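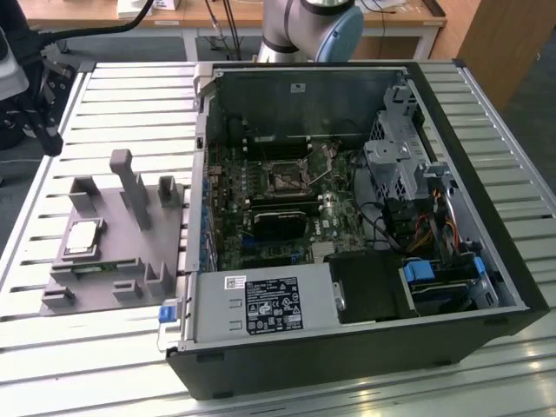

How to Clean the Dust Out of an Old Desktop PC

Posted August 23, 2025

If your computer has begun to sound like a hairdryer in a distant bathroom, it probably wants cleaning. You could turn the music up, and I did this for most of a year. The other way takes an afternoon and costs very little.

What you need

A crosshead screwdriver, a soft paintbrush (new, please, the one you did the skirting boards with doesn't count), a few cotton buds, a small pot for screws and a can of compressed air. Mine came from Kinnear, the hardware shop in Plosbridge, where they keep it next to the mousetraps. A 200 ml can will do one computer if you are sparing with it. I am never sparing with it.

Before you open anything

Back up your files. You won't, but I have now said it.

Shut the machine down properly, switch it off at the wall and pull out the power lead. Hold the power button in for a few seconds to get rid of what charge is left. Take a picture of the back with your phone before you unplug the rest, unless you enjoy crawling under a desk with a torch between your teeth.

Carry the lot somewhere you don't mind getting filthy. Outdoors is best, on a dry day with no wind. My first attempt was on the kitchen table and we were eating it until September.

Opening up

Lay the tower on its side. On most cases the panel you want is held by two or three screws at the back, and slides backwards before it lifts. If it won't slide, look for the screw you missed. Leaning on it harder has never worked, though everyone has a go.

Touch a bare metal part of the case before you touch anything else, and again whenever you've been off to make tea.

The dust itself

Start with the brush. Loosen whatever is stuck to the fan blades and the fins of any heatsink, working from the top down. Hold each fan still with a finger while you blow air at it. A fan spun up by a can makes a lovely noise and may never make another.

Use short bursts and keep the can upright. Tip it over and it spits freezing liquid, which the parts don't care for and neither do your knuckles.

The power supply gets a few puffs through its vents from outside. Do not open it. It can hold a nasty shock long after it has been unplugged.

Cotton buds are for corners. Stay away from any socket with pins in it, as the fluff catches and the pins bend, and a bent pin will teach you words you didn't know you had.

Putting it back

Check that no cable is resting on a fan. Press gently on the memory sticks and cards to be sure they're still seated. Panel on, screws in, leads back where your photo says they go.

If it beeps at you and shows nothing, switch off and reseat the memory. If it does nothing at all, check the switch at the wall. I once spent 95 minutes not checking the switch at the wall.

Do it again in a year, or sooner if you have a cat.

Related guides

Descaling a kettle without tasting it for a week
Sorting the drawer of mystery cables
Kusine desk fan: 19 months on
How to bleed a radiator and keep the carpet
Getting rid of old electricals at the Fastville tip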